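Kitchen Cell Working Group
Minutes of the meeting held 11th October, Flillwood site, room 8

Present: Kumiko Matsuda (chair), Bent Bundgaard, Oddur Stougaard, Krešimir Spahić
Apologies: Hafþór Bech
Minutes taken by: Oddur Stougaard

1. Minutes of the last meeting

Agreed as a correct record, with one change. Under item 4, "operator" should read "supervisor". Bent has corrected the shared copy.

2. Matters arising

The stop button on the left side of the cell has been moved to the edge of the table, as agreed in April. Krešimir tested it with both arms under power and the stop was clean each time. Closed.

The spare gripper fingers from Gemik have still not come. Bent to call them again.

3. Working near fixed fittings

Krešimir presented the draft rule on fixed fittings. The faucet is the main concern. It doesn't give when touched, the lever sticks out, and the dark glossy finish is hard for the wrist camera to read when the light is on the marble behind it.

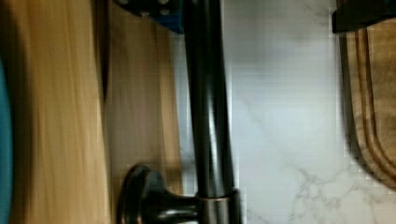
Item 3: Wrist camera view alongside the faucet, lever at the bottom.

The draft sets a slow zone around every fixed fitting. Inside the zone the arm is limited to 117 mm per second, and the wrist may not be rotated until the gripper is clear. Kumiko asked if the limit should apply to teleoperated runs as well as replayed ones. Krešimir said yes, and that the limit should be set in the controller so the person driving doesn't have to think about it. Bent was worried that this would make the sink tasks too slow to be useful. After some discussion the group agreed to adopt the limit as drafted and look at task times at the next review.

Agreed: slow zone rule adopted for all modes.
Action: Krešimir to enter the zones in the controller settings and post the map by the cell.

4. Setting out the table

Oddur reported on the layout sheets. Different people are setting up the same task in different ways, and the Jotitz team can't compare their runs with ours. The proposal is one printed sheet per task, showing each item and which way it faces. Plush food, wooden blocks and packaging should all be on the sheet, including anything that is only there as clutter.

Bent asked for a line about codes. Where a box carries a QR sticker, the sticker should face up unless the task calls for something else. Agreed.

Hover height was discussed next. The current text says the open gripper should wait "just above" the work surface, and people read that as they like.

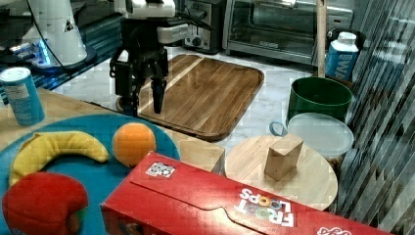

Kumiko proposed replacing the wording with a fixed start pose stored for each task, which the arm returns to before every run. A raised rim counts as part of the surface, so the clearance is measured from the rim and not from the flat middle of the board. Krešimir supported this. Oddur noted that the stored poses would have to be redone if the base plates are ever shifted. Bent will add that to the moving checklist.

Bent also raised reflective panels. He would like them covered during calibration. Krešimir has seen no bad calibrations that he could put down to a panel, and would sooner not add a step without cause. Left open.

Agreed: one layout sheet per task, start poses to be stored.
Action: Oddur to send draft sheets to Jotitz for comment.
Action: Krešimir to run calibration with panels covered and uncovered and bring the results.

5. Appliances and glassware

Hafþór had sent written comments, which Kumiko read out. His main points:

Toasters and toaster ovens stay unplugged at all times when used as props. Plugs are to be tied back where the supervisor can see them. A wooden block is to be used in place of bread.

Cloth is allowed on top of an unplugged oven, folded, and never on one that has power. Bent thought cloth should be banned from appliances altogether. The others felt that towel tasks would be lost for no gain in safety. Hafþór's wording was kept.

Glass items, including jars and the French press, stay on the counter only if the task sheet lists them. Anyone going into the cell after a breakage must first press the stop and hang the tag. Replacement glass is charged to the Brynjólfsdóttir budget, which has 350 left in it for this year. 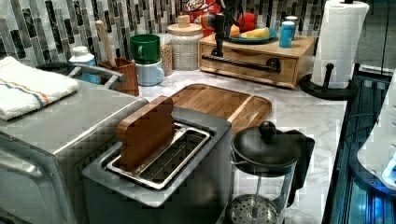 6. Run logs

The log passed 2000 entries last month and the free text column is no longer much use. Kumiko suggested a short list of stop reasons to choose from, with a box for notes. Krešimir asked that "supervisor unsure" be on the list, so that people will stop a run without needing a better reason. Agreed.

Action: Bent to draft the list and send it round before the next meeting.

7. Any other business

Krešimir asked for a second tag for the cell door, as the first one keeps going missing. Kumiko to order.

Next meeting: same room, date to be set by email once Hafþór is back.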